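Trucos para quitar bolitas y pelusas de la ropa: cuáles he probado y cuáles no repetiría

Cada vez que alguien comparte un truco casero para el jersey lleno de bolitas, el texto empieza igual: «quedará como nuevo». Pues no. Una prenda con bolitas ha perdido fibra, y lo que se quita ya no vuelve. Se puede dejar presentable, que es bastante, pero conviene saberlo antes de ponerse a rascar.

Llevo tiempo apuntando lo que funciona en casa y lo que solo funciona en los vídeos. Actualicé esta página el 1 de junio, después de guardar toda la lana de la temporada y de estropear una manga.

La piedra pómez

Se recomienda muchísimo. En un forro polar viejo hizo su trabajo, con pasadas cortas y en una sola dirección. En un jersey de punto fino me levantó más pelo del que quitó y a los tres usos estaba peor que al principio. Si tiene que usarla, que sea en una prenda gruesa que no le importe demasiado.

La cuchilla de afeitar

Funciona, y por eso es peligrosa. Con la tela bien estirada sobre una mesa y la cuchilla casi plana corta las bolitas limpiamente. Basta una arruga para que corte también el punto. Así perdí la manga que mencionaba. Desde entonces la reservo para los abrigos de paño y para el sofá, nunca para el punto.

La cinta adhesiva y el rodillo

Quitan pelusa suelta y pelo de gato. Las bolitas están sujetas al tejido por sus propias fibras y la cinta no las arranca, por mucho que se insista. He leído lo contrario en varios sitios y sigo sin verlo.

El vinagre en el aclarado

Media taza, dicen, y adiós bolitas. Lavé dos camisetas iguales, una con vinagre y otra sin él, durante todo mayo. No supe distinguirlas. Mi vecina Fengying Lü, que cosió muchos años para un taller, las miró a contraluz y tampoco. Si le gusta cómo queda la ropa, adelante, pero no lo haga por las bolitas.

Congelar el jersey

Una noche en una bolsa dentro del congelador. Se supone que la fibra se endurece y suelta menos pelo. Con un jersey de angora me pareció que soltaba algo menos el primer día; al segundo ya daba igual. Ocupa un cajón entero y hay que acordarse de sacarlo.

Los quitapelusas eléctricos

Son lo más razonable, con reparos. Tuve uno de la marca Ulach que presumía de 900 revoluciones y se atascaba con la primera bufanda. El que uso ahora es un Drondulik sencillo y me ha salido mejor. No creo que el precio diga gran cosa.

Lo que sí importa:

Vacíe el depósito antes de que se llene. Lleno, el aparato pierde fuerza y empieza a tirar del hilo.

Apoye la prenda en algo plano y firme. Sobre la rodilla, no.

No apriete. Si hay que apretar, la cuchilla está sucia o gastada.

Ojo con botones, costuras y etiquetas. Yo paso antes la mano por toda la zona.

Limpie la cuchilla con un cepillo de dientes viejo, con el aparato apagado y sin pilas o desenchufado.

Prevenir, que es más aburrido

Dar la vuelta a la prenda antes de lavarla ayuda de verdad. También lavarla con ropa parecida: el jersey junto a los vaqueros sale siempre perdiendo. Programa corto, centrifugado bajo y el tambor sin llenar hasta arriba. Guangming Han me escribió para decirme que con las bolsas de malla no ha vuelto a ver una bolita. Yo las uso y sigo viendo, aunque menos.

El bolso de bandolera hace más daño que la lavadora. Mire dónde le salen las bolitas: si están todas en una cadera, ya sabe de dónde vienen.

Para las prendas caras sigo sin fiarme de ninguna máquina el primer día. Pruebo por dentro del dobladillo, miro la tela con buena luz y espero a haberla lavado una vez antes de seguir con el resto.

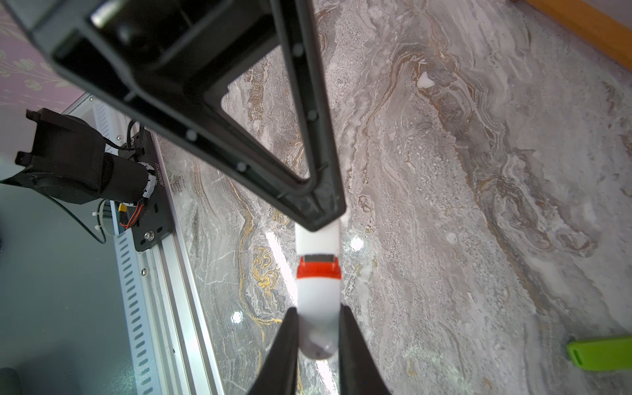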